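Mastis Striped Sheet Set – Flivitari Home
Item 3656

Soft everyday bedding, brushed on both sides. Set has one flat sheet, one fitted sheet and two pillow cases. Deep pockets, elastic all the way round, stays put on thick matresses.

Sizes: twin, full, queen. King back in stock 29th January.

Care: machine wash cold, tumble dry low. No bleach. Colors soften a bit after the first few washes – normal.

Shipping from our Tonbridge warehouse, usually out the door in 7 days. Returns fine if unopened. Pillow cases also sold seperately, item 363.

Questions on sizing – ask Tayla Waaka at the order desk, quote the item number please.
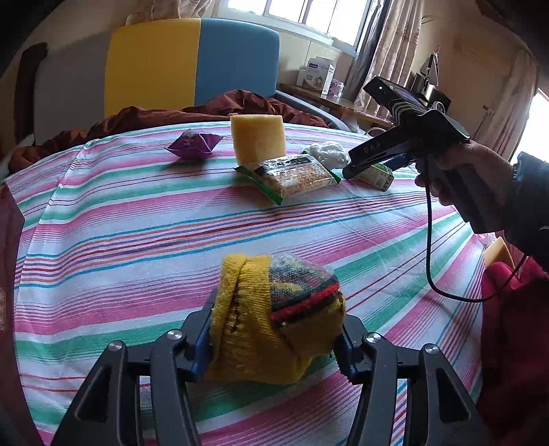
Striped sheet in pink, teal, white, red and blue. Sock and snacks not included.

Goes with: Batista quilt, item 703. Plain white pillow cases, two pack.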